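Bitte einmal zustimmen

Seit Juni muss ich, um in meinem Haus die Waschküche zu benutzen, Geschäftsbedingungen akzeptieren. Die Hausverwaltung, sie heißt Besmont und hat ihre Telefonnummer abgeschafft, hat die alte Liste am Schwarzen Brett durch eine App ersetzt. Die Liste war ein Blatt Papier mit einem Kugelschreiber an einer Schnur. Man trug sich ein, und wer sich nicht eintrug, bekam es mit Frau Adams aus dem zweiten Stock zu tun. Datenschutzrechtlich war das vermutlich eine Katastrophe, denn jeder konnte lesen, wann ich meine Bettwäsche wasche.

Die App liest das jetzt auch. Außerdem möchte sie meinen Standort wissen, wobei sie ihn kennen dürfte, die Maschinen stehen im Keller.

Der Text, dem ich zugestimmt habe, umfasst 42 Seiten. Ich habe ihn ausgedruckt, an einem verregneten Nachmittag, aus einer Mischung von Trotz und Langeweile. Auf Seite 8 verpflichte ich mich, die Software nicht in Schiffen oder Luftfahrzeugen zu betreiben. Ein paar Seiten weiter erkläre ich, alles gelesen und verstanden zu haben, was zu diesem Zeitpunkt ja noch gar nicht stimmen konnte, weil noch mehr als die halbe Strecke vor mir lag.

Mein Freund Sipho Mabaso, Jurist und darum gegen jede Empörung geimpft, hält das alles für harmlos. Solche Klauseln schreibe kein Mensch, sagt er, die würden von Vertrag zu Vertrag weitergereicht wie ein Hefeteig. Mich beruhigt das wenig. Ein Text, den niemand geschrieben hat und niemand liest, gilt trotzdem, und zwar für mich.

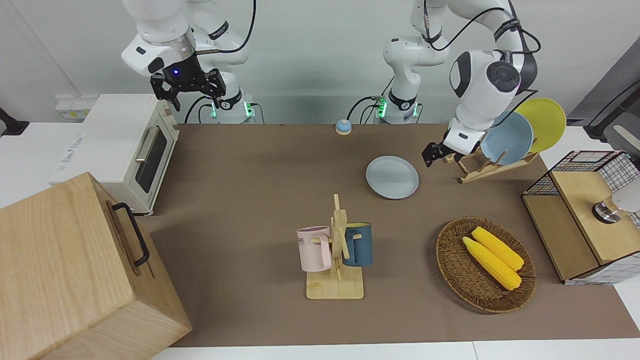 Man muss allerdings zugeben, dass die Zustimmung als Geste sehr heruntergekommen ist. Früher gab man sich die Hand, es gab Notare, Siegel, eine Braut. Heute stimme ich vor dem Frühstück mehrmals zu, meist mit dem Daumen und meist, damit etwas verschwindet. Das Banner soll weg, das Fenster soll zugehen, ich will doch bloß wissen, ob es regnet. Mein Ja bedeutet inzwischen ungefähr dasselbe wie das Wedeln gegen eine Wespe.

Theoretisch könnte ich ablehnen. Der Knopf dafür ist hellgrau auf etwas hellerem Grau und heißt »Einstellungen verwalten«. Dahinter warten 73 Schieberegler, einer pro Partner. Partner! Ich habe im Leben mit weniger Leuten Kaffee getrunken. Jeder dieser Partner hat ein »berechtigtes Interesse«, ein Ausdruck, der mir außerhalb des Internets zuletzt bei meiner Großmutter begegnet ist, wenn sie wissen wollte, was die Nachbarn verdienen.

Bei der Waschküche gibt es nicht einmal den grauen Knopf. Wer nicht zustimmt, wäscht eben nicht. Herr Rampersad aus dem Erdgeschoss hat es so gehalten und trägt seine Wäsche nun zweimal im Monat zum Salon an der Ecke, wo man Münzen einwirft und danach Ruhe hat. Ich bewundere ihn, habe aber auch gesehen, wie er die Taschen schleppt.

Was ich mir wünsche, ist bescheiden. Eine Vereinbarung über eine Waschmaschine sollte auf einen Zettel passen, der an der Waschmaschine hängt. Flusensieb reinigen, nach zehn Uhr abends nicht schleudern, fremde Wäsche nicht auf den Boden legen. Wer mehr von mir will, soll klingeln und es mir ins Gesicht sagen, dann können wir verhandeln. Über die Luftfahrzeuge ließe ich mit mir reden.

Vorige Woche kam eine Nachricht. Besmont hat die Bedingungen aktualisiert, »um mein Erlebnis zu verbessern«. Gemeint ist das Erlebnis, Handtücher bei sechzig Grad zu waschen. Ich stand mit dem Korb im Keller, der Empfang war schlecht, und das Dokument lud so langsam, dass man es fast hätte mitlesen können. Ich habe nach unten gescrollt und zugestimmt. Frau Adams stand hinter mir und wartete, sie hatte den Termin um halb acht.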